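Chapter 4. Grasp Planning Under Partial View

Noemí Xolalpa
March 26, 2023

Start with a sink. Most books start with a block on a table, and you have had the block already, in chapters 2 and 3. The block was fine. Flat faces, known size, camera straight above, a two-finger gripper that could come down from nearly anywhere. You wrote a planner for it in an afternoon. Now put a cup near a steel basin and ask for the same thing with five fingers, and most of that planner is no use.

What goes wrong, in the order students usually meet it. The depth image has holes. Brushed steel throws light back in streaks, the sensor gets confused, and the basin wall comes out as a scatter of points with gaps you could post a plate through. Then the hand gets in the way. The closer it comes to the object the more of the object it hides, so the best view you ever have is the one before you needed it. Then the walls. A path that is clear for the fingertips may not be clear for the thumb, and the thumb is usually the part that was left out of the collision model to save time.

We will call this the partial view problem. Formally: at time t the planner holds a belief about the pose of the object, a belief about the free space round it, and a joint state for arm and hand that is known rather well. It has to pick the next motion from those three. The first two get worse during the approach. The third doesn't, and the whole chapter leans on that.

The worked system is Skidon, the small planning stack used in the excercises from here on. Skidon has three processes. The perception process publishes an object estimate and an occupancy grid. The planner reads both and writes a short trajectory. The controller follows the trajectory and reports back. They talk through one message bus and nothing else, so you can stop any of them and start it again without killing the other two. Do try this early on. Stop perception halfway through an approach and see what your planner does with a stale grid. The usual answer is that it carries on, quite happily, toward where the cup used to be.
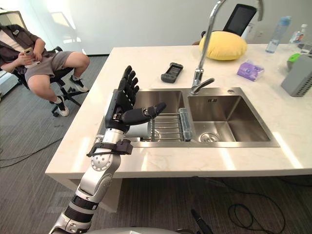
Fig. 4.1 Hand and cup over the left basin, seen from head height.

Look at Fig. 4.1 as a planner would have to. The palm faces the sink and the cup sits under the thumb, so from this viewpoint the hand itself covers part of what you want to measure. The rack in the left basin is a row of parallel rods. Thin rods are nasty for an occupancy grid. With cells too large the rack becomes a solid floor, which is safe but wrong, and you will never set anything down between the rods. Cells too small and some rods vanish between scans. The blue pad standing at the divider is translucent, and a depth sensor may put it in the wrong place or miss it altogether. The divider matters too: any move from the left basin to the right one has to clear it with the cup included, not just the fingers.

So, a first fix. Once an object is in the hand, stop treating it as part of the world. Take it out of the occupancy grid and attach it to the hand model as one more rigid body. From then on its pose comes from the joint encoders and a fixed offset, and the camera can lose sight of it with no harm done. In Skidon this is the attach call. Forgetting attach is the commonest bug in the course. Symptom: the planner refuses to move at all, reporting a collision at the start state, becuase the cup is sitting inside the fingers.

The fixed offset is a lie of course, a small one. Objects slip. Section 4.3 deals with slip and keeps a spread on the offset that grows as the arm moves. For now take it as constant and keep your speeds low.

Second fix, the frozen grid. During the last part of an approach, where the hand hides most of the target, hold the grid as it was and plan against that. Set the freeze distance as a parameter; the Skidon default is 125 millimetres from palm to object. Go larger and you are working blind for longer. Smaller and the finger points start to be added to the grid as obstacles, and the planner backs off from its own hand. Both failures are in the Cowie logs, which come with this chapter: 1,636 recorded approaches, each with the grid, the joint state and the outcome. Use the first 300 for tuning. Leave the rest alone until section 4.6.

A note on timing before you begin. The planner is expected to answer inside one cycle. If it can't it must say so, and the controller holds position. Do not let the controller guess. An older package, Brurketti, extended the last trajectory in a straight line when the planner was late, and in an open room you'd hardly notice. Over a sink with a divider you would. Readers coming from Toravura will know the same rule under the name of hold-on-miss, the behaviour is identical.

What you need from earlier: frames and transforms (chapter 2), the grid update rule (chapter 3), and enough probability to read a covariance matrix without panic. Hand kinematics are given in full in section 4.2, you don't need to derive them. If transforms are still shaky go back now. Nearly every wrong answer we get for this chapter is a right answer in the wrong frame.

Before 4.1, one thing on paper. Draw the hand, the cup and the basin from the side. Mark what a camera at head height can see. Shade the rest. Keep the drawing, it gets used again in 4.4 when the wrist turns and the shaded part moves.

Last updated: March edition, replaces the February draft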